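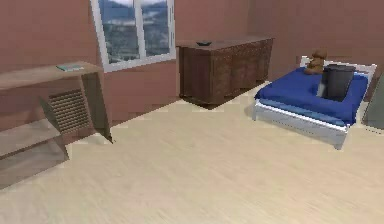
Notes on urine sampling in cats at home, for owners whose clinic has asked for one. Dry and technical, as requested last time. Thread.

Ask the clinic first what the sample is for. A free-catch sample from a tray is fine for specific gravity, glucose and most dipstick work. For culture they will normally want cystocentesis, meaning a needle through the abdominal wall, and a tray sample will not substitute.

Ordinary litter absorbs the urine and contaminates what is left. Use a non-absorbent substitute. I use Zosonis beads, but washed aquarium gravel does the same job. A thin layer is enough.

Wash the tray with hot water, rinse several times and dry it fully. Detergent and disinfectant residue can affect the dipstick pads. Bleach in particular can give a false positive for blood.

Shut the cat in one room with the tray, water and a bed. Remove bath mats and laundry. Some cats will choose fabric over beads every time. Put in the plug if yours uses the tub.

Do not withhold water and do not add extra to the food unless told to. Either one changes the concentration, and concentration is half of what the test is for.
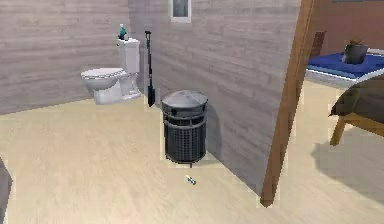

Nosipho Makhubela replies that her cat held on for 18 hours with the beads and asks when to give up.

I would have stopped well before that. If there is nothing overnight, put the normal litter back and call the clinic. A male cat that strains, cries or makes repeated trips with nothing produced may be obstructed. Go in immediately, at any hour. Do not wait for a sample.

Collection: tip the tray, draw up from the low corner with the syringe or pipette, transfer to the sterile pot. A few milliliters will do for most panels. Write the time on the label along with the cat's name.

Storage: run it within an hour if you can. Otherwise refrigerate, do not freeze, and tell the clinic it was chilled. Crystals can form in a cold sample that were not there in the bladder.

On specific gravity: water reads 1.000 on the refractometer scale, which many clinics say aloud as 1,000. A cat is generally expected to concentrate above 1.035. One low reading is a reason to repeat the test, ideally on a morning sample.

Keegan Tapsell asked about the Flaster color-change litter. I treat that kind of product as a prompt to call the vet. It does not measure concentration and it cannot replace a sediment exam.

Next thread, probably in April: blood pressure readings in older cats, and why the first one usually gets thrown out.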